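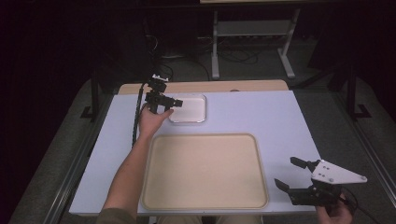

Attachment 1: both trays on the table, with the board showing along the back

Ticket: Bilberg customer help
Product: Grumov work table (gray-white top, dark metal legs) with tan base board
Subject: Top creeps forward and trays won't stay put
Opened: 23 January 2018
Status: Solved

Original message

Hi there! I have a Grumov table that I bought through you last May, and I love it, but it has picked up a habit that's making me a little crazy. The white top is moving. It's slow, but it's moving, always toward whoever is sitting at it, and the tan board underneath is now peeking out along the back edge. When I put the table together the two back edges lined up perfectly (I was very proud of this and ran my finger along the whole length to check).

Second thing, and I don't know if it's the same problem: the trays wander. I keep two on the table most days. The big one is your regular beige cafeteria tray with the raised rim and round corners, and the small one is a shallow white see-through-ish dish from Stumska that lives a bit farther back. If I lean on the front of the table with my forearms, the small one slides, and then I'm reaching after it.

The table stands on gray carpet. The carpet was put in by Ekanayake and it's pretty flat as far as I can tell, but I have not gone around with a level. I attached a photo so you can see how much of the board is showing. Is there a part I'm missing, or did I put it together wrong?

Reply from Bilberg help

Thanks for the message and the photo. The top on this table rests on the base board and is held by 2 clamp strips on the underside. Could you look under there and tell us whether both strips are present, and whether the screws are tight? Please also tell us whether the table rocks when you push down on a front corner.

My update, same afternoon

OK, I got down on the carpet with a flashlight. Both strips are there! The left one is snug. The right one I could turn with my fingers, which I'm guessing is bad. I tightened it with the little wrench that came in the box (found it in the drawer with the batteries, of course).

It does rock, too. Push on the front right corner and the back left foot comes up a tiny bit, then thumps back down. I'd never noticed it until you asked, and now I can't stop doing it.

With the right strip tightened I shoved the top back into place so the edges matched, stuck a strip of masking tape across the seam at the back, and drew a pencil line over both. If it moves, I'll see it.

Update, the next morning

It moved! Not a lot, the line is off by the width of the pencil lead, but I only sat there for an hour sorting things from the big tray to the small one. So tightening helped and didn't cure it. The trays behaved about the same as before. I also tried the big tray with nothing under it on the kitchen counter and it sat there like a rock, so I don't think the tray is warped.

Reply from Bilberg help

Movement with both clamps tight usually means the top is sliding on the board. The board has a smooth finish on both faces. Please try the following:

1. Lift the top off and wipe both surfaces with a damp cloth. Let them dry.
2. Lightly sand the upper face of the board where the top rests. Grumov suggests 120 grit.
3. Level the table using the adjusters under the feet before putting the top back.
4. Refit the top and tighten both clamps a little at a time, switching sides.

If you would prefer not to sand, we can send rubber strips instead.

My update, Saturday

Long one, sorry. I did all of it, in the wrong order.

The top is heavier than I remembered and I should have cleared the table first. I moved the trays to the floor, then kicked the Stumska one across the carpet (it's fine). Under the top there was a surprising amount of dust, plus a paper clip, flat against the board near the right clamp. I have no idea how long it had been there. It may be why that side never pulled down properly.

I only had 100 grit in the garage, so I went very lightly with that, just the middle part and the two ends, with a vacuum pass afterward. The board is a bit rough to the touch now and none of the sanding shows with the top on. I wouldn't do it on the strip that sticks out at the back, it would look scratched up.

Feet: I put the top on and had it clamped down before I remembered step 3. Off it came again. The back left adjuster needed two full turns. On carpet it takes a minute for the foot to settle, so I'd turn, wait, push on the corner, and turn some more. No more thump!

New masking tape, new pencil line.

Update, a week and a bit later

The line is still one line. I've been at the table every day, elbows and all, and the back edges match from one end to the other.

The trays are a lot better but the small one still slides if I bump it, and I think that's just a glossy little dish on a slick top. I cut two squares from a roll of grippy drawer liner and put one under each tray. The big one didn't need it, I just had the scissors out. The small one stays where I set it now. The liner does show through the bottom a little, so get white if you care about that kind of thing (mine is green).

Could you still send me the rubber strips? I'd like to have them in the drawer in case it starts up again when the weather gets damp. Otherwise please close this.

Reply from Bilberg help

Glad to hear it. The rubber strips are on their way at no charge. For other readers of this ticket: check for anything caught between top and board before sanding, and level the feet before the clamps are tightened. 100 grit is fine if used with light pressure.

My last note

Strips came today, thank you! They're in with the wrench and the batteries. I left the tape on the back of the table and will check the line again in May.

Ticket closed.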